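Features | News | Parishes | Archive | Subscribe

A Roof for Murkham: How a Small Diocese Decides Which Churches to Keep

August 30, 2020

The parish at Murkham has held a Sunday service every week since its stone church opened. For most of that time the building was paid for by the people who sat in it. The diocese now pays more than half of its upkeep, and the question of how long that can go on has been before the property board since June.

Murkham is one of 17 parishes in the Liken valley. Of these, 11 meet their own running costs. The others draw on a shared fund that was set up in 2000, when two bequests of farmland were sold and the proceeds invested. The fund's rules are short. It may pay for roofs, walls, drains and heating. It may not pay clergy, and it may not pay for anything that can be carried out of the door. Pews are treated as fixed if they are bolted down.

That last rule has caused more letters than any other. Murkham's pews were unbolted so the floor could be repaired and were never put back, which means they now count as furniture. The pipe organ, built by the firm of Oberholzer, is fixed to the west wall and counts as part of the building. The bench in front of it does not.

The board ranks requests by a survey of each church. The surveyor scores the roof first, then the walls, then the ground around the foundations. A low roof score moves a church up the list regardless of attendance. Attendance is recorded as a yearly average, with Easter and Christmas left out. Weddings and funerals are entered on a separate sheet that the board sees but does not score.

Critics of the method say it favors large buildings with small congregations. A wide slate roof will nearly always score worse than a low metal one, and the money follows the slate. Borkon, the next parish down the valley, worships in a plain hall with a full car park and has never drawn on the fund. Its members have asked for a second scale that would weigh use against size. The board has agreed to test one on paper before the next round of awards.

Murkham's own request covers the north slope of the roof, the gutters on that side and a new downpipe. The work would be done in 2 stages — the timbers first, then the slates — with services moved to the side chapel in the meantime. The chapel has its own door and its own heating, and it can be closed off from the nave.
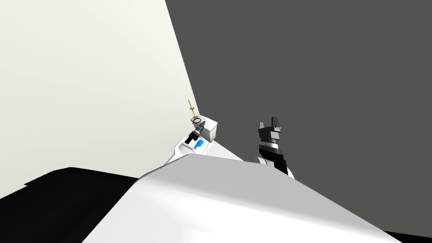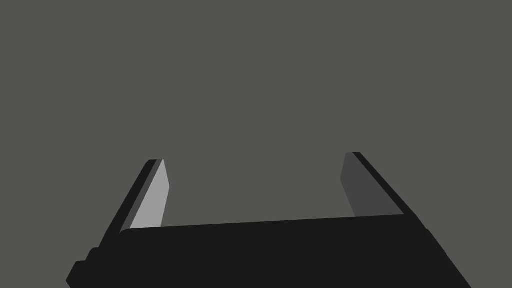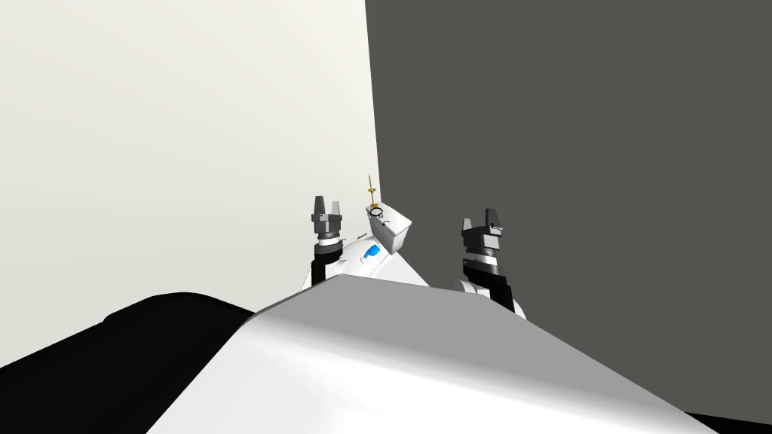

Borkon's reply to the board was brief: the parish had no wish to see Murkham closed, it wrote, but asked that any church drawing on the fund in two rounds running be required to open its accounts to the others. The letter added that Borkon would publish its own accounts first.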